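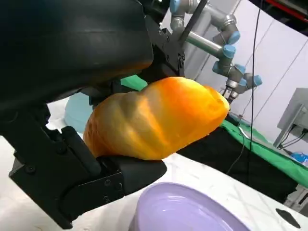 Supervised family contact at the Dundstead center continued through the reporting period under the terms of the grant. The service covers families where a court or the child welfare agency has limited a parent's contact after a finding of abuse or neglect. Each visit is attended by a trained monitor, who keeps a written record. Visits now include an optional food activity, used to give parent and child something to do with their hands during the first part of the hour. The activity sheet asks for one whole vegetable that a child can name and hold, and an orange bell pepper meets that need. No knives are used. Cutting is done by staff before the visit, in a separate room.

1. Visits delivered

The center held 100 supervised visits against the planned number of 100. These involved 21 families. Twelve of the families were referred by the court and the rest came through the agency. Visits moved to video where the health order required it, and the monitor stayed on the call from start to finish. Two families declined video and their visits are on hold - both files have been noted and the referring court informed.

Start and end times are kept apart for the two adults in every case where there is a protective order. The 15-minute gap set out in the original plan proved too short at the Edwards entrance, where both routes share a parking lot. The gap is now 30 minutes.

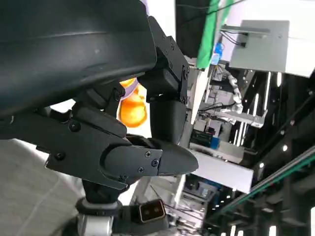

2. Monitor training

Elaine Portela completed the revised training course for monitors, and 11 people have passed it. The course covers four areas: recognizing coercive behavior during a visit, ending a visit early, writing factual notes, and the duty to report. The section on notes was rewritten after a review by Magnus MacLeish found that some records mixed observation with opinion. Monitors are now told to write down what was said and done, with the time, and to leave motive out.

One report of suspected abuse was made to the state hotline by a monitor. It was filed the same day. Details are held by the agency and are not included in this report.

3. Records system

The move from paper notes to the Sketska database is behind schedule. Visit records from Flendbridge were imported without loss, but the access rules do not yet separate monitors from supervisors. Until this is fixed, supervisors' comments stay on paper in the locked cabinet. Dardo Saavedra is handling the correction with the supplier and expects a test version in the next period.

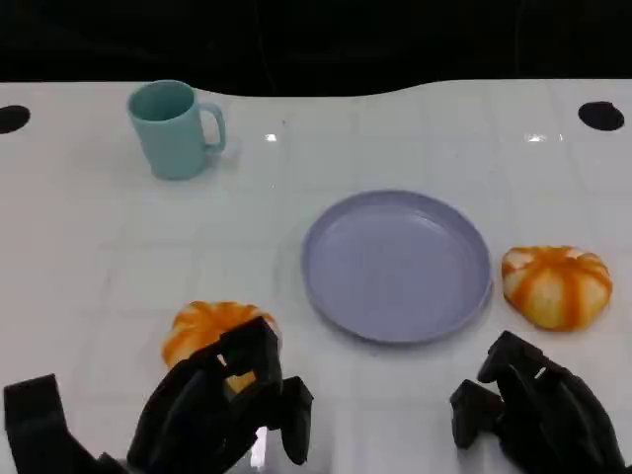
Paper and database entries will be kept side by side for one full quarter after the test version is accepted. This adds staff time that was not in the budget. We propose to cover it from the unspent travel line, and ask for the funder's written approval.

4. Work for the next period

- Resume visits on hold, subject to court direction.
- Complete access rules in the records system.
- Run the training course at Flendbridge.
- Revise the parent handbook. Nerys Price has the draft.

The expense statement is attached separately. Questions on it should go to Prys Rosser.

Submitted 20 May 2020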